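Search this site
Enter keywords Go

Course handout 3: Paper, board and the packing trade
Reading time: 11 min

These notes go with the third session. Read them before you do the Panasiuk exercise at the end. Poul Bjarnason wrote the first version and Simão Antunes revised the section on grades.

1. What the words mean

"Cardboard" is a shop word. Mills and box makers hardly use it, and in your written work you should say which material you mean. Paperboard is a single thick sheet, used for cereal boxes and shoe boxes. Corrugated board is built up from flat sheets, called liners, with a wavy sheet glued between them, called the medium. The waves are flutes. Solid board is several plies of paperboard glued together with no flutes, and it turns up in book covers and game boards.

"Chipboard" causes trouble because it also names a wood panel. In this course it means a low grade of paperboard made mostly from recovered paper.

2. Fiber

Nearly all board is made of plant fiber. Softwood fibers are long and give strength. Hardwood fibers are shorter and give a smooth surface that prints well. Each time paper is pulped again the fibers get shorter and stiffer, so mills that run on recovered paper usually have to accept a weaker sheet, add starch, or mix in some new fiber.

The Gradau mill, which we use as our case all term, opened in 1869 and made rag paper for account books. It went over to wood pulp under its second owner and stopped making writing paper altogether when the Stoler company bought it. The ledgers survive in part. Volume 63 has the best run of wage entries and is the one you will be given in copy.

3. Color

Unbleached wood pulp is brown because of lignin, which holds the fibers together in the tree. Bleaching takes most of it out. Gray board gets its color from ink left behind when printed paper is pulped. A mill can remove the ink, but this costs money and loses fiber, and for a backing sheet or a tube core it isn't worth doing. White-lined board has a bleached top ply over a gray middle. Tear a corner and look at the torn edge to see the plies.

4. Grain

Fibers tend to line up in the direction the paper machine runs. This is the machine direction, or grain. Board bends more easily when the fold runs along the grain and resists when the fold runs across it. It also swells more across the grain in damp air. Box makers plan their blanks around this. Two quick tests:

Bend test. Flex the sheet gently one way, then the other. The easier bend has its fold line along the grain.
Tear test. Tear in both directions. The straighter tear follows the grain.

Irregular offcuts can be tested in the same way, but mark the grain in pencil as soon as you find it. With no square edge to go by, it is easy to lose track.
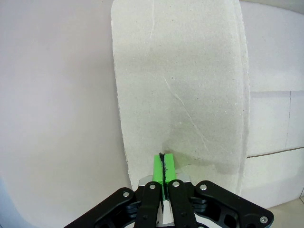 Fig. 1. Grayish-white board, irregular piece, standing upright.

5. Weight and thickness

Weight is given in grams per square meter. Thickness, or caliper, is measured separately, and two sheets of equal weight can differ in caliper if one was pressed harder. Always record both. The sample sheet marked 456 in the Pistside box has had its label replaced, so copy the number from the back.

Exercise

Take one piece from the Panasiuk folder. Find the grain by the bend test, note the color of each ply at a torn edge, and measure the caliper at each end. Write half a page on what the piece could have been used for. Bring it to the next session with the board.

3 comments
Share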